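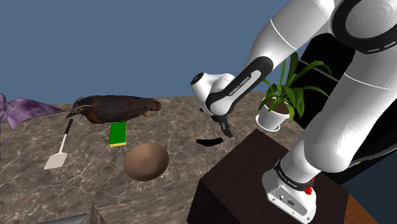

A reader from Clendberg wrote in to say that I have been unfair to robots, that her dishwasher is a robot, and that she would sooner give up her car than her dishwasher. She wanted to know what exactly I was waiting for.

2/6/18
Posted by the Adero Kitchen Table

Fair question. I've been grumbling on this blog for a good while about machines that are going to do our chores any minute now, and I never did say what would make me stop grumbling.

So, the dishwasher. I love mine too. But consider who does the work. I scrape the plates, I carry them over, I fit them in around the one pan that never fits, and then I take them all out again and put them in the cupboard. The machine handles the squirting. I'm grateful for the squirting, but I am plainly the junior employee in this arrangement, and I bought the thing.

What I'm waiting for is the part on either side of the squirting. Picking up. Putting down. Knowing that the sponge lives by the sink and the spatula lives in the drawer and the plant should be left alone.

Which sounds like nothing, until you look at what's lying on an ordinary table. A sponge squashes when you grab it. A spatula is nearly flat, so there's hardly anything to get hold of except the handle, and if you're the simulated arm at the top of this post you have two short fingers to do it with. Anything big and round wants to roll. And every house has some object like that bird, which a person knows at a glance to handle nicely and a machine has to be told about. My kids could clear that table in a minute, assuming I stood there and said it 6 times.

I did go and see the real thing once. Last August I took a detour to the Clalilari plant, where they put on an open day, partly for the free sandwiches. They had an arm on the packing line moving cartons from a belt to a pallet, and it was wonderful. I watched it far longer than was polite. The woman giving the tour told us it did 2324 cartons a shift and never got a sore back. Then somebody asked what happens if a carton comes down the belt with its flap open, and she said the line stops and a man comes over and closes the flap.

I think about the man with the flap a lot. He has the job I have with the dishwasher.

To be fair (my reader wants me to be fair), the shop floor is way ahead of the kitchen, and I can see why. At the plant everything arrives the same way up, in the same spot, at the same speed. They built the room for the arm. Nobody is going to build my kitchen for an arm, least of all me, after what the countertops cost. In my kitchen things arrive sideways, sticky, and occasionally with a purple toy on top.

And there's the money. I paid $620 for a Morikawa floor sweeper, which is a perfectly decent machine and has a real talent for crumbs. It also can't pick up a sock. So before it can clean the floor, I go around and clean the floor. I've been told I now have a tidier house on account of it, and that's true, in the way that people tidy up before the cleaning lady comes.

Practicing on a computer first seems sensible to me, by the way. You can drop a make-believe potted plant as often as you like and there's no dirt to sweep up. I'd have liked to learn to drive that way. Whether what an arm learns in there holds up with a real sponge, gone slimy on the underside, I couldn't tell you, and I've read enough cheerful articles to be suspicious of anyone who says he can.

My terms, then, for the reader in Clendberg. I don't need it to fold fitted sheets, I can't do that myself. I want one machine that can clear the supper table, put every item back where it belongs, and not call me over more than 2 times. When that comes along I'll write a full apology and let the robot wipe down the table while I do it.

Until then I'm off to unload the dishwasher. It's been beeping at me since I started this.

Contact | Copyright 2018 Adero Kitchen Table | Back to top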